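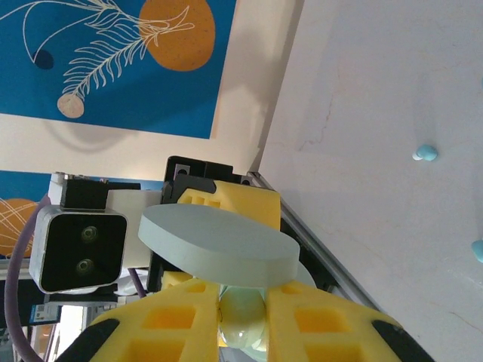 Sumum Handling Records, Stestenton Site

Overview

This dataset documents the introduction of robot-assisted handling of small parts at the Cultov workshop in Stestenton. It contains 295 recorded work sessions, together with shift notes and written staff comments. The release is dated January 11, 2021. It is maintained by Yeison Chávez, to whom corrections should be addressed.

Workplace setting

Before the change, bench staff moved parts by hand for the full shift. The robot now performs part of the picking and placing. Staff prepare the work surface, check finished items and handle any piece the gripper cannot hold securely. Job titles and rates of pay were not altered during the recording period.

Contents

sessions: wrist camera recordings, one folder per session
notes: shift notes, typed from paper forms
comments: staff comments, names removed
roles: task assignments before and after the change

Sessions are limited to 90 minutes. The comments folder holds 62 entries, most of them written in December. Recurring subjects are less strain in the hands, more time spent waiting, and uncertainty over who may stop the robot. The last point led to a revised instruction — any person at the bench may stop work without prior approval.

Known limitations

Shift notes vary in detail. Staff on the Tanner line joined late and are underrepresented. Comments were given voluntarily and should not be read as a survey of the workforce.

Terms of use

The records may be used for research on handling tasks and working conditions. They may not be used to assess individual employees. Requests to remove a comment are processed by the maintainer, and the change is listed in the next release.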